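Nourrir et entretenir une planche en bois rouge

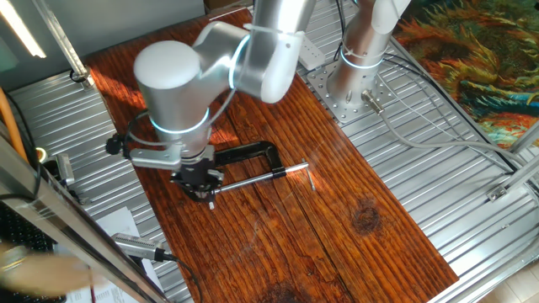 Une planche brun-rouge, avec son nœud et quelques rayures.

Je travaille le bois depuis longtemps comme amateur, et on me demande souvent comment je garde mes planches en bon état. Je vous donne ma méthode, elle est simple et elle ne coûte pas cher.

Enlever les taches
Pour une tache sombre, je commence toujours par le plus doux : un demi-citron et du gros sel. Je frotte dans le sens du fil, je laisse agir 50 minutes, puis je rince avec très peu d'eau. Si la tache reste, je passe à l'acide oxalique, avec des gants et la fenêtre ouverte. Mon voisin Bart Visser préfère le bicarbonate, mais sur les bois riches en tanin il m'a donné des marques brunes.

Les rayures
Les petites rayures partent avec un papier abrasif de grain 180, puis 240. Ne poncez pas en rond, les cercles se voient beaucoup après l'huile. Pour une rayure profonde, posez un linge humide et passez le fer chaud dessus deux ou trois secondes. Le bois gonfle et remonte un peu.

Autour des nœuds
Un nœud boit l'huile autrement que le reste. J'en mets une couche très mince et j'essuie vite. S'il bouge, une goutte de colle à bois liquide dans la fente suffit.

L'huile
J'utilise l'huile de lin cuite, en trois couches, avec une nuit entre chacune. Une bouteille de 730 ml me dure jusqu'à 2 ans. Pour une planche qui touche les aliments, prenez plutôt une huile minérale de qualité alimentaire.

Attention aux chiffons : ils peuvent prendre feu tout seuls. Étendez-les à plat dehors, ou mettez-les dans un seau d'eau avant de les jeter.

En août, je ne laisse pas sécher mes planches en plein soleil après l'huile. Gisela Leiva m'a écrit que la sienne s'est courbée en un après-midi. Je lui ai conseillé de la retourner, côté creux vers le bas, sur un linge à peine mouillé, et d'attendre le lendemain.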